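Fledham Film and TV Fan Club
Minutes, February meeting

Minutes taken by me, Birsen Bozkurt, because I lost the coin toss again. Cengiz Karaca was in the chair. We had a decent turnout for a cold night and the radiator behaved itself, so people stayed right to the end for once.

We got going at 7:10 pm. Apologies came in from the two sisters who usually sit by the door, and from the man who runs the Soltitz fan page (he had a late shift).

1. Last month's minutes

Read and accepted. One correction: I wrote that the new season of Hoani has eight episodes and it has nine. Three different people emailed me about this, so I think we can call it settled. I also spelled the director's name two ways in the same paragraph and I've fixed that in the copy on the site.

2. Hoani watch-along

This took up most of the first half hour, and I enjoyed every minute of it! The plan is to watch the first two episodes together at the hall and then do the rest at home, with a chat thread open each night. Cengiz wanted all nine in one sitting. He made a real speech about it, with hand gestures, and got two votes including his own.

We argued a while about subtitles. Half of us want them on all the time (me included, the sound in that hall is mush) and the other half find them distracting. We agreed on subtitles on for the hall showings, and at home people can do what they like, obviously.

Spoiler rule stays as it was: nothing in the thread until the morning after. If you've read the book, please, please keep it to yourself. Last time the whole business with the brother was given away in the first ten minutes and I'm still a bit sore.

3. Actor profile pages

Our profile pages are still the most visited part of the site, and they need work. The one for the lead in Bidodano is the worst. It says he was born in two different towns, it lists a movie he wasn't in, and the "family" section is one line that says "coming soon" and has said so for as long as I've been a member.

I offered to rewrite it. I've already found two old magazine interviews where he talks about doing stage work in his early twenties, and I'd much prefer to use those over whatever gets copied from site to site. Cengiz will read it over before it goes up.

Then we got onto the net worth question, which comes up every year. Visitors do search for it, no doubt about that. But none of us has any idea what these people earn, and the numbers floating around out there don't agree with each other at all. A newer member said we should just print a guess with a note under it. I said I'd feel silly putting my name to that. Vote was clearly in favor of dropping the income line from every profile, and also the height and weight lines while we're at it. I'll take those out as I go through the pages, so bear with me if some still show up for a few weeks.

We're keeping birthplace, training, first role, and full list of credits. Pets stay too, by popular demand.

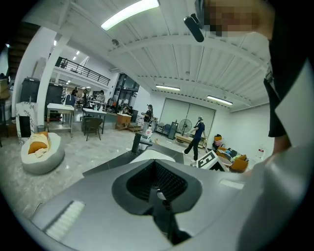 Under the white ceiling beams.

4. Newsletter and numbers

The mailing list is at 634 names, up from last time. I'd love to see 700 by summer and Cengiz says we should aim for 1000 and stop being shy. I've put down both so we can see who was right.

The interview with the costume assistant from Soltitz got more replies than anything else we've sent out. People wrote in with really good follow-up questions, mostly about the coats. I've passed those on and she's said she'll answer a handful when she has a free evening.

Someone asked if the newsletter could go out twice a month. I'm the one who puts it together, so I said no, quickly. If another person wants to do a short mid-month one with just air dates and casting news, I'm happy to hand over the login.

5. Quiz night

Date to be fixed once we hear back about the hall. We talked through the rounds: opening lines, theme tunes, who played whose mother, and a Bidodano round that will be hard on purpose. Cengiz writes the questions and I check them, after that mess with the tie-break last year where both answers turned out to be wrong.

Teams of four, no phones. Prize is the boxed set of the first Hoani season plus whatever's left of the snack table.

6. Money

We have 97 dollars in the kitty after paying for the hall and the web hosting. Agreed to spend a bit of it on a longer cable for the projector, because the current one means the whole front row has to shuffle over. Everything else stays put until after quiz night.

7. Anything else

A request to add a page for voice actors. Everybody liked this. We need a person to start it, and I'd suggest picking one show and doing its full cast before trying to cover the world.

A complaint that the comment section under the Soltitz finale has gotten nasty. Cengiz is going through it and will close it if it keeps up. You can hate the ending (I did!) without being rude to the people who wrote it.

Also, a green scarf was left behind last month. It's in my car, so let me know if it's yours.

Things to do

Birsen: rewrite the Bidodano lead's profile, take income, height and weight off all the profiles, chase the costume assistant's answers.
Cengiz: hall booking, quiz questions, Soltitz comments, projector cable.
Everyone: watch nothing past episode two of Hoani until we've done the hall showing.

We wrapped up at 8:55 pm. Next meeting is same place, same time, and please bring a mug.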